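Finality Is a Number, and Wallets Should Show It
Zoia Stetsiuk
Monday, January 24, 2022

A toaster has one lever and two states. Payment software built on public blockchains borrows the same interface, and for most chains it is the wrong one.

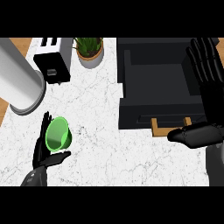 What "confirmed" means today

A typical wallet shows a green mark once a transaction appears in a block. On a proof of work chain that mark says only that one miner has included the transaction and that the wallet's node has seen the block. A competing block at the same height can still replace it. The chance of replacement falls with each block added on top, and it never reaches zero.

Merchants know this, so they wait. The usual habit is six blocks. That figure is applied to chains with very different amounts of mining power behind them, and on a small chain it can mean very little. An attacker who can rent more hash power than the network has will not be stopped by a fixed count.

Where the rule breaks

Traltix, a payment processor I did contract work for, used a single threshold for every coin it listed. Its settings file had 2179 lines, and the confirmation depth was set in one of them. Changing it for a single coin required a new release. Zoriana Zinchenko, who maintained the file, had asked twice for a field per chain and was told that customers would find it confusing.

I don't accept that argument. Customers already deal with card payments that are pending, posted or disputed. They can read a status line that says "reversal cost low" next to a small amount and decide to ship a coffee mug anyway.

What I would change

Wallets should drop the green mark and show two values: the depth of the block and an estimate of what it would cost to undo it. The estimate will be rough. Hash power rental prices move, and private capacity is hard to measure. A rough cost is still more useful to a seller than a yes or no with no stated basis.

Chains with explicit finality need different treatment. If a set of validators signs a checkpoint, the wallet should name the checkpoint and state what share of validators signed it. Clovura does this in its desktop client, two clicks down in a details panel. It belongs on the main screen.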